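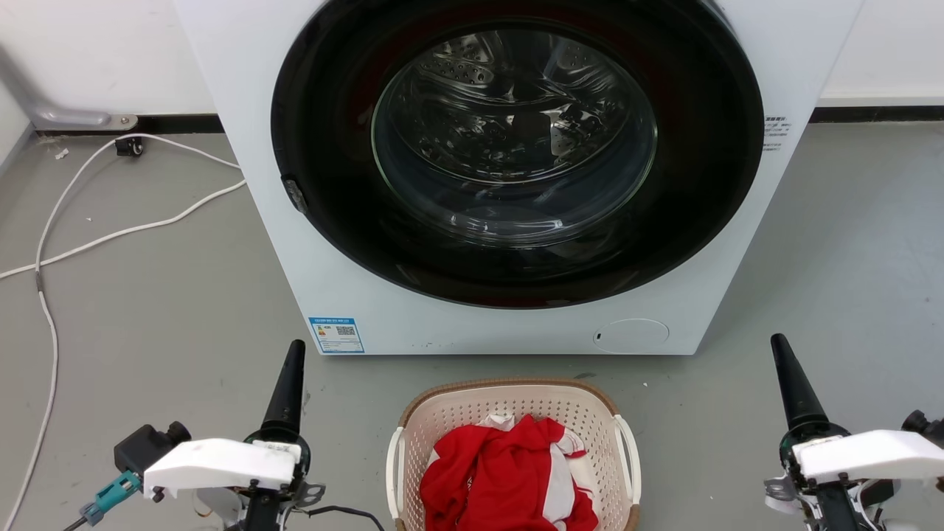 A front loader with its energy label on the door side of the panel

About Bokex

Bokex repairs and resells household appliances from a workshop in Beaulieu. Hussam Nimri started the business with 2 benches and a second-hand trolley, after a decade fixing dryers and dishwashers for a rental firm.

We sell washers, fridges and ranges with a 200-day warranty on parts and labour. Last year we took in 1,310 appliances and put 1,279 back into homes. The rest were stripped for parts — motors, pumps, door seals — and the metal went to the recycler.

Our Sadik Street counter handles parts orders and trade-ins. Delivery is free within town. We'll haul away your old unit for a small fee, and we don't charge for an estimate if you go ahead with the repair.

The shop closes for two weeks each December.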